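Acoustic foam

Acoustic foam is a light, open-celled foam used to tame echo inside a room. It turns up in recording booths, rehearsal rooms, radio studios and plenty of spare bedrooms, and few materials so cheap make such an audible difference.

Sound moving through the foam pushes air back and forth in its tiny connected cells. Friction turns a little of that motion into heat, and less sound bounces back into the room. Thin sheets work best on high and middle tones. Bass notes have long waves and pass through almost untouched – a 300 Hz tone is already hard going for a shallow panel, while anything above 700 Hz is far easier to soak up.

Panels are cut into wedges, pyramids or the much-loved egg-crate pattern, with its rolling peaks and hollows. The egg-crate shape is made by squeezing a slab between rollers and slicing it while squeezed, so one pass gives two matching sheets with hardly any waste! 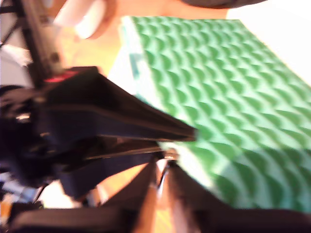 Dennis Lightfoot holds that the shape matters much less than the thickness, and that a flat slab 4 inches deep will beat any fancy profile half its size. Clive Crabtree gives more credit to the peaks, at least for sound arriving at a low angle.

Foam is often confused with soundproofing. Blocking noise between rooms takes weight and airtight seals, and foam has neither. Covering 30 percent of the walls is a common starting point for a small voice booth, with the first panels placed where early reflections strike.

See also: Bass trap, Diffuser, Reverberation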